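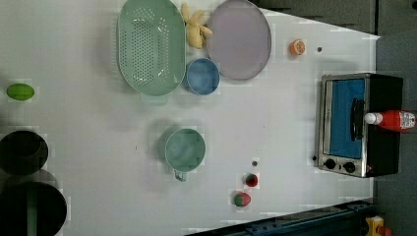 皿の横に半分のオレンジ、オーブントースターの上にケチャップ。

リュウのメニュー

母の店はリュウといった。ウリアの駅から80番のバスに乗り、ゴルター通りで降りて坂を少し上ったところにあった。コーヒーと、トーストと、昼だけオムライスを出した。人の名前みたいだとよく言われたが、母に由来を聞いても、呼びやすいからとしか答えなかった。

店の奥に、子どもが遊ぶための一角があった。親が食べ終わるまで子どもが飽きないように、母がままごとの道具をそろえたのだ。道具は閉店のときに箱に入れて、そのまま私の家の押し入れに来た。箱の横には母の字で「こども」と書いてあった。

2025年5月、ウ・ジンソルから電話があった。リュウで長く働いてくれた人で、今はゾルトルモンという中古のおもちゃを扱う店にいる。

「あの箱、まだありますか」

「あるよ」

「捨てるなら、うちで引き取ります。捨てないなら、一度見せてください」

どちらとも決めていなかったので、持っていくと答えた。

箱は思ったより軽かった。バスの中で膝に載せていたら、角を曲がるたびに中身が片側に寄って、からからと鳴った。隣の席の男の人が一度だけこちらを見た。

ゾルトルモンの裏には広い部屋があり、白いテーブルが置いてある。品物はそこで広げて見るのだとジンソルが言った。私は箱のふたを開け、上にあるものから渡した。ジンソルは受け取って、少し考えてから置いた。

水切りボウルは縦に置いた。薄いミント色の楕円形で、底に小さな穴が並んでいる。青いボウルはそのすぐ脇に置いた。大きな皿に少しかかっていたが、ジンソルは直さなかった。

「並べ方、決まってるの」と私は聞いた。

「リュウの調理場の順番です」

そう言われて見ると、たしかにそうだった。母の調理場では左に流しがあり、洗った野菜はそこで水を切った。盛りつけの皿は真ん中で、火を使うものは右だった。テーブルの右にはオーブントースターが置いてある。私は調理場にほとんど入らない子どもだったので、言われるまで気がつかなかった。

「ケチャップは上でいいの」

「先生はいつも上に置いていました」

ジンソルは母のことを先生と呼ぶ。店長と呼ばれるのを母が嫌がったからだ。母は注文が立て込むと、ケチャップを手の届くところならどこにでも置いた。オーブントースターの上はよく使う場所だった。熱くなるからやめなさいと父が言い、母は、はいはいと言って、また置いた。

ジンソルは黄色いバナナを手に取って、軽く押した。

「これ、まだやわらかいですね」

「バナナだけ布なんだよ」

「覚えています。泣いている子に渡すのは、いつもこれでした」

私は覚えていなかった。そのころの私はもう中学生で、奥の一角に用はなかった。学校から帰ると、店の端の席で宿題をして、トーストを食べて、二階に上がった。子どもたちの声は聞こえていたが、何をして遊んでいたのかは知らない。

ジンソルの話では、遊びには決まりがあったらしい。子どもがひとり料理人になり、別の子が客になる。客は紙に書いて注文する。字が書けない子は絵を描く。料理人は注文されたものを皿に載せて出す。代金はいつも1000円だった。オレンジだけでも、全部載せても1000円だ。

「どうして1000円なの」

「先生が決めました。おつりの計算でけんかになったことがあって」

「それで全部1000円か」

「はい。それで静かになりました」

母らしいと思った。本物の店でも、母は細かい値段をつけるのが苦手だった。メニューを作り直すたびに端数がなくなって、最後のころは、どう計算しても合わない値段のものがいくつもあった。

箱の底のほうから、注文の紙が出てきた。輪ゴムで束ねてあったが、ゴムは固くなっていて、触ると切れた。丸がひとつ描いてあるだけの紙があった。横に大人の字で「オレンジ」と書き足してある。母の字だった。次の紙には「ぜんぶ」とあった。その次は、赤い線が紙の端から端まで引いてあり、横に「ケチャップ(たくさん)」と書き足してあった。

「これは値段がつかないですね」とジンソルが言った。

「だろうね」

「紙は持って帰ってください」

私は紙をそろえて、上着のポケットに入れた。
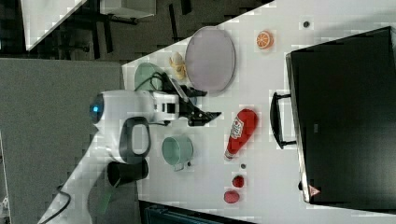 マグカップは横に倒れている。

マグカップは、私が家で歯ブラシを立てるのに使っていた時期がある。箱から一度だけ出したのが、それだった。ひとり暮らしを始めたときに、ちょうどいい大きさのものがこれしかなかった。半年ほど使って、ちゃんとしたコップを買ってから箱に戻した。ジンソルにそのことを言うと、彼女はマグカップの内側をのぞいた。

「洗いましたか」

「洗ったと思う」

「もう一度洗います」

彼女は手帳に何か書いた。手帳には品物の名前と、きず、におい、欠けを書く欄があるらしかった。仕事の顔になると、ジンソルはあまりしゃべらない。リュウでもそうだった。注文を聞くときは笑うが、皿を拭くときは黙っていた。

赤い丸いものがトマトなのかいちごなのかで、少し話が止まった。私はトマトだと思っていた。ジンソルはいちごとして出していたと言う。客がトマトを注文したときはどうしたのかと聞くと、そのときはトマトでした、と言った。手帳の欄には「赤いもの」と書いていた。

「どうしますか」とジンソルが聞いた。

「何が」

「売りますか、持って帰りますか」

私はテーブルのまわりを半分だけ歩いた。右から見ると、オーブントースターの扉にケチャップが近くて、このままでは開けるときに邪魔になりそうだった。母なら片手でどけただろう。私は手を出しかけて、やめた。

「売ったら、いくらになる」

「ばらばらに売れば、それなりになります。オーブントースターは人気があるので。でも、まとめて買いたいという方がいます」

「もういるの」

「はい。電話する前に、少し話しました。すみません」

相手は、ウリアの反対側で新しく食堂を始める夫婦だという。店の隅に子どもの席を作りたいが、新しいものをそろえる余裕がない。子どもは2人いて、下の子はまだ歩かない。ジンソルはそこまで言って、手帳を閉じた。

「食堂の人は、いくらで買うって」

「1000円です」

私はジンソルの顔を見た。彼女は窓のほうを見ていた。

「それ、ジンソルさんが決めたでしょう」

「店としては、もう少しいただきたいところです」

「私が高くしてくれって言ったら」

「交渉します」

交渉するところを想像したが、うまくいかなかった。母の葬式のとき、花屋の請求書に間違いがあって、ジンソルが電話をかけてくれたことがある。彼女は五分ほど丁寧に話して、結局、間違ったほうの金額で払うことになった。あとで母が生きていたら笑ったろうと父が言った。

私は大きな皿を持ち上げて、裏を見た。何もなかった。名前でも書いてあるかと思ったのだ。薄紫がかった灰色の皿で、店で使っていた本物の皿には似ていない。母がどこでこれを買ったのか、聞いておけばよかった。聞いても、安かったから、で終わっただろう。

「食堂の名前は」

「まだ決まっていないそうです」

「何を出すの」

「麺と、揚げ物と、それから昼にオムライスを出すと言っていました」

「ケチャップがいるな」

「いりますね」

皿をもとの位置に戻したつもりだったが、少しずれたらしい。ジンソルが指で押して、バナナのほうへ寄せた。

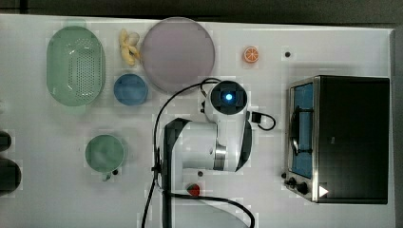

そのあと、私たちは表の店でお茶を飲んだ。ジンソルが電気ポットで湯をわかし、湯のみは不ぞろいだった。棚には積み木やぬいぐるみや、車輪の足りない電車が並んでいた。電車には半額の札がついていた。車輪が足りなくても買う人がいるのかと聞くと、車輪だけほしい人がいます、と彼女は言った。

「先生は、私に給料を渡すとき、いつも封筒に絵を描いてくれました」とジンソルが言った。「最初の月はオレンジでした。半分に切ったオレンジです」

「うまかった?」

「下手でした。タイヤかと思いました」

私は笑って、お茶を少しこぼした。ジンソルが台ふきんを取ってくれた。受け取って拭いていると、リュウの端の席で宿題をしていたときと同じ姿勢になっているのに気づいた。肘を引いて、紙をぬらさないようにする姿勢だ。ポケットの中の注文の紙が、その分だけ折れた。

食堂の夫婦は翌週に取りに来た。私は行かなかった。あとでジンソルから聞いたところでは、上の子がその場で遊び始めてしまい、箱に詰めるのに時間がかかったそうだ。青いボウルをかぶって離さないので、ボウルだけは箱に入れずに、かぶったまま帰ったという。

代金は封筒に入って届いた。千円札が一枚で、手紙はなかった。封筒の表に、丸いものがひとつ描いてある。中に筋が何本かあって、たぶんオレンジだと思う。母の絵よりはうまい。

十一月に、食堂へ行ってみた。名前は決まっていて、のれんも出ていたが、字が凝っていて私には読めなかった。昼のオムライスを頼んだ。卵が厚く、ケチャップが多かった。奥の席で子どもが何か言い合っていて、母親が調理場から、けんかするなら片づけるよ、と声をかけた。

食べ終わって立とうとしたとき、小さい子が紙と鉛筆を持って私のところに来た。何も言わずに紙を置いて、待っている。私は座り直して、バナナと書いた。それから思いついて、横に絵も描いた。

子どもは紙をじっと見て、奥に戻っていった。

私は財布を出して、会計の分と別に千円札があるかどうかを見た。一万円札しかなかった。店の人にくずしてもらえるか聞くと、奥さんが手を拭きながら出てきて、数えながら渡してくれた。

奥ではまだ、何かを探している音がしていた。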